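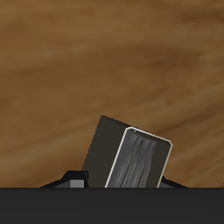 A dark block on a wood surface with a broad brown grain.

Tabletop repair days return to the Plirnedcombe hall

The furniture repair days start again on Tue 22 September and run weekly until the hall closes for the winter break. Doors open at 9 a.m. and the last piece is taken in at 2 p.m. There is no charge for bench space. Finish, glue and sandpaper are sold at cost from the cabinet by the side door.

The spring sessions ended in June with a longer waiting list than the hall could handle, and most of the people on it had the same thing: a dining table or a coffee table with a damaged top. For that reason the first six weeks this fall are set aside for tabletops only. Chairs, drawers and anything with upholstery will be taken from week seven.

What to bring

Bring the top on its own if it comes off the base. On most older tables it is held by screws through the apron or by small metal clips, and it can be off in ten minutes with a hand screwdriver. Keep the screws in a labeled bag. If the top doesn't come off, bring the whole table, but let us know ahead of time, as only two of the benches are low enough for it.

Please wipe the surface down at home with a damp cloth and a drop of dish soap, then dry it. Don't use spray polish in the week before you come. Many of the sprays contain silicone, and it leaves small craters in a new coat of finish that can't be brushed out.

White rings and dark rings

These two get mixed up a lot. A white ring is moisture trapped in the finish, and the wood under it is usually fine. Many of them come out with gentle heat or a light rub with fine steel wool and paste wax. Try the wax first. It takes longer but does less harm if it goes wrong.

A dark ring or a black spot has gone through the finish and into the wood. Oak is the worst for this, especially where a wet can or an iron plant stand has been left on it. The finish has to come off before the stain can be treated with oxalic acid, sold in hardware stores as wood bleach. We do this outside under the awning, with gloves, eye protection and a dust mask, and one table at a time. Allow two visits, as the wood needs to dry fully before any new finish goes on.

Sanding

Start at 120 grit unless the surface is badly scarred, and finish at 200 or the nearest sheet to it in the box (the packs are marked differently depending on the maker). Go with the grain by hand on the last pass. If the grain runs at a slant across the board, follow the slant.

Veneer needs more care. Look at the edge of the top before you start. If the grain on the face carries over the edge and down the side, you probably have solid wood. If there is a thin line just under the surface, treat it as veneer and leave the power sander alone. Three tables were sanded through last spring, all of them on the first morning, and there is no good fix for that short of a new sheet of veneer or paint.

Choosing a finish

Wiping varnish is the easiest for a table that gets daily use. It goes on with a rag, and three thin coats will stand up to plates and glasses. Oil looks good and is simple to touch up, but it needs another coat once or twice a year and marks easily in the first month. Shellac dries fast and is fine for a side table, though alcohol will dissolve it. Wax alone gives very little protection.

Rags with oil on them can heat up and catch fire when they are left in a pile. Lay them flat on the rail outside or put them in the water bucket. They do not go in the trash and they do not go home in a bag.

Tools and money

The Rangel fund paid for new clamps and a second dust extractor over the summer. The total was $2,830, including the hoses. Jevton has lent us a set of cabinet scrapers for the season, and Eltel will check the wiring on the bench sockets before opening day. The older extractor still works but trips the breaker if it is run on the same side as the kettle, so please use the left wall for one and the right wall for the other.

We are still short of sawhorses. If you have a sound pair you no longer need, leave them by the side door with a note saying they are a donation. Two pairs that turned up in the spring went back out with the wrong people.

Booking

Bench space is booked by the half day. Put your name on the sheet in the hall entrance or leave a message on the hall phone with the size of the tabletop and the type of damage. Tops longer than seven feet need both middle benches - ask for an afternoon slot if yours is that size.

Finished pieces can stay overnight to dry but must be picked up by noon the next day, when the hall is needed for the lunch club.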